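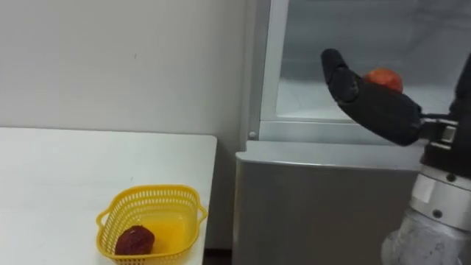 Lesham gets its winter league back

Well, I can finally write this one up without getting told off for letting it slip early. The Lesham winter pairs league is coming back, it starts in September, and for the first time it's going to be fished on two waters instead of everyone squeezing on to the canal and moaning about the boats.

The canal stays, obviously. You couldn't take the canal off the Lesham lot, they'd riot. But alternate rounds will now be fished at Istodville, on the long bank of the reservoir, which has had very little match fishing on it for years (I fished it once in a howling crosswind, caught four skimmers and lost a landing net head, so I'm looking forward to going back and doing it properly).

The man behind it is Bogumił Stępień, who won the old league with his brother and then ran it until the entries dried up. I rang him at teatime and he was in his shed making up hooklengths, as you'd expect. "People stopped coming because it was the same pegs every fortnight and you knew by the draw whether you'd had a good day," he told me. "I'd stopped enjoying it myself. So I thought, right, let's find some different water and see who still wants to go."

Quite a lot of people do, by the sound of it. Pliranov, the bait and tackle people, have put up £800 for the overall winners, and there's another £300 for the best junior pair, which I think is brilliant. We've been saying for ages that the youngsters drift off when they turn fifteen or so, and a bit of their own prize money can't hurt!

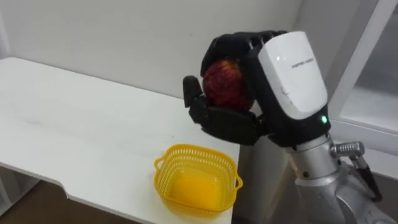 A red apple held above the table, with the yellow basket below.

Now the rules, and this is where I expect the grumbling. It's pole or feeder at Istodville but pole only on the canal. Bloodworm and joker are banned on both. There's a limit of 3 litres of groundbait per angler, measured wet and in the tub before the whistle, and Bogumił says he'll be walking the bank to look. I've seen him do it before and he does not do it quickly, so get yours mixed in good time.

Scoring is on section points, with your worst round dropped. Both anglers in a pair count, so you can't hide behind a mate who bags up while you're pouring tea. My own partner has already been in touch to point this out to me, twice, and I've taken it in the spirit it was meant.

One thing still to be settled is the Feng arm of the canal, the bit beyond the lift bridge. It holds the best roach on the whole stretch in cold weather, but the towpath there is in a shocking state and getting a barrow along it last winter was no fun at all.
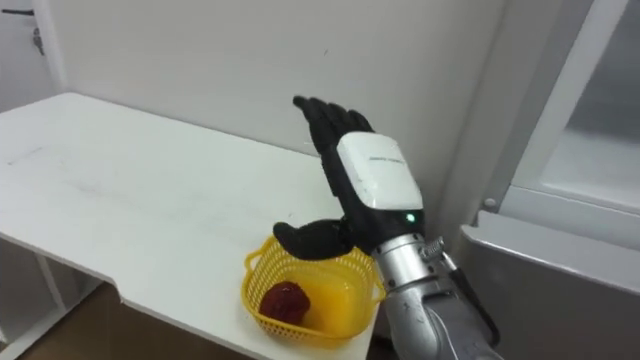 If the path gets sorted it'll be pegged from the third round onwards, and if it doesn't the match will stay on the town length, where there's room for everybody as long as nobody minds sitting opposite the supermarket. I've had some lovely bags of perch there, so I shan't complain.

Draws are in the café by the lock at Lesham and in the sailing club car park at Istodville, both at 8am, with fishing from 10 till 3. Bring cash for pools, they don't have a card reader and they aren't getting one. Entry forms are behind the counter at the tackle shop in Lesham now, or you can catch Bogumił on the bank most evenings, usually a few pegs up from the lock with a red umbrella.

Pairs only, and if you haven't got a partner put your name on the spare list and he'll match you up with someone.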